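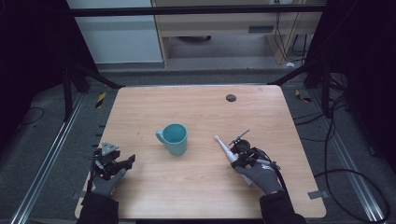
Speaker notes: "Write the rule before you record"

Slide 1. Say hi, thank Norngate for the room. Don't do the long intro, they have the program.

Okay, so I want to talk about the boring part of teaching robots with hand-held grippers, and I happen to love the boring part! At Masar we recorded 400 takes of one job last April: pick up the toothbrush, put it in the mug. Then we threw out a whole pile of them (pause here, let people wince) and the robot had nothing to do with it. Our written instructions were half a page long and everybody read them differently.

Slide 2. The start rule. Mug stays on the table, both grippers in view, hold still for a beat, then go. I used to think the hold was fussy. I was wrong, and I'll say so.

Slide 3. Cables. If you only take one thing home, take this one. A cable gets the same check as a tool: where does it run, can it snag a foot, can it drag across the table in the middle of a reach? We put tape on the floor for where you stand and we don't move it without writing it in the log. Mention Skondex here, they share our checklist and added the cable line.

Slide 4. Gloves. Same color on both hands, same pair all session. Somebody always asks if it matters. My answer is that I don't know, but I don't want to find out 900 takes in.

Slide 5. Bad takes. Keep them! Label them, say why, put them in their own folder. A fumble with a good label is useful to somebody, and a fumble with no label just sits there and poisons the rest.

Slide 6. The Luik checklist, 9 lines, fits on a card. Read it out loud if there's time. If not, skip to questions and leave the card up on the screen.

1213 views | 9 comments

Recent talks
Who signs off on a safe stop?
Naming your files so other people can find them
Floor tape and other cheap standards

We use cookies to remember your settings. Accept | Manage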